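# About Prurex

Prurex builds and tests two-arm workstations for packing small, mixed goods. Our customers are gift shops, mail-order firms and repair depots that pack too many kinds of item for a fixed line. The company has two product lines: Rakena, the bench-top station, and Clona, the control software that runs on it.

We are asked most often about the Porkis order, so we keep an account of it on this page.

## What went wrong

In December a Rakena station on trial at Porkis closed on the strap of a cloth bag and kept pulling. The grip check read the strap as a held item. The arm lifted, the bag came with it, and the load went over the side of the table. The second arm was still moving toward the place where the bag had been. The station should have stopped when the pull went over its limit. It didn't, because the limit had been set for boxes and never changed for fabric.

No one was hurt. An operator pressed the stop button. We shut down all 4 stations in the trial the same day and told Porkis why. 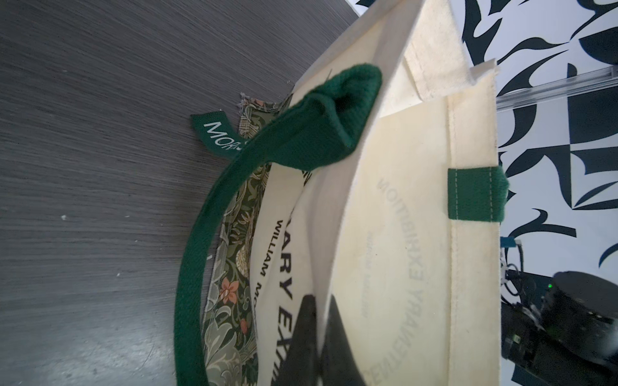 *Gripper finger inside the mouth of a canvas tote. Bag work is now part of our standard test set.*

## What we changed

Clona now keeps a separate pull limit for soft containers. If a finger meets more resistance than expected on the way out of a bag, the arm holds still, and a person has to clear the fault at the bench. It does not retry by itself. The second arm also stops whenever the first one does, which was not the case before.

We also changed what we test with. Our old set was mostly cartons and blocks.
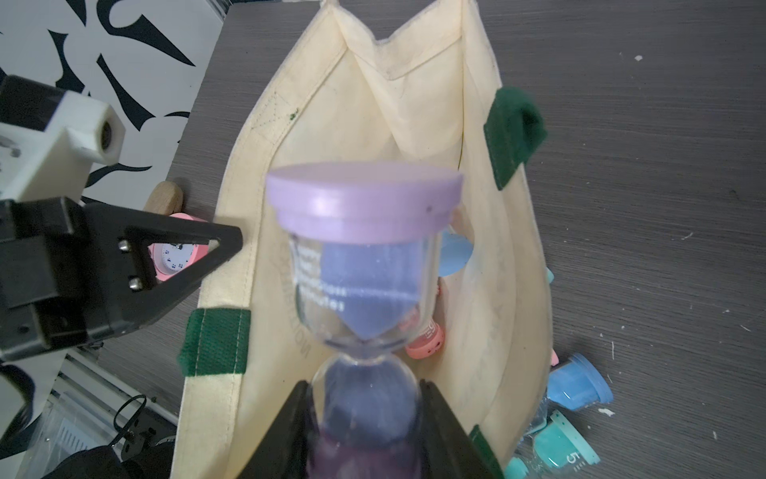
Round items with a narrow middle are harder to judge by finger width alone, so the grip check has to compare the width with the item it was sent to get. A mismatch counts as a fault and goes in the log.

Each new release runs 1000 bag cycles before it leaves our shop, up from 800 box cycles under the old plan. A release that drags a bag or drops an item outside it goes back, and the count starts again at zero.

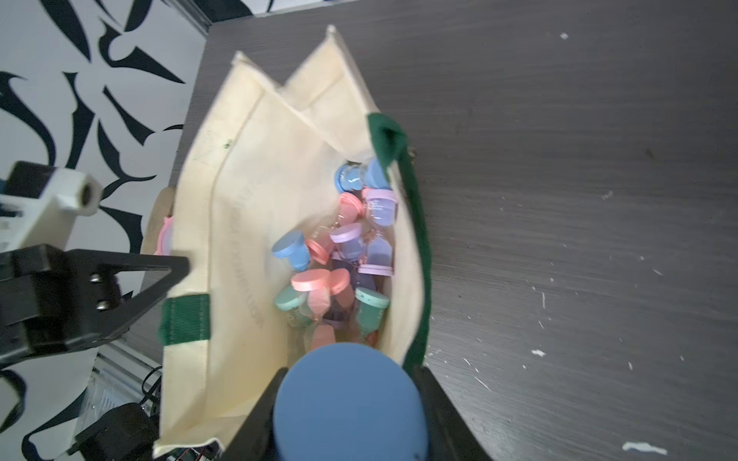

Stations already in the field got the new limits as a free update. Porkis restarted its trial after its own safety staff had watched a full run, and later bought the stations.

## Reporting a fault

Any customer can ask for the fault log of their own station, and we send it complete. Please report a dragged bag, a missed stop or an arm that moves when it should be still, even if nothing was damaged. Switch the station off first and leave the load where it is. Stations are due for a limit check every 3000 hours of use.

Page last reviewed Friday, September 20, 2019.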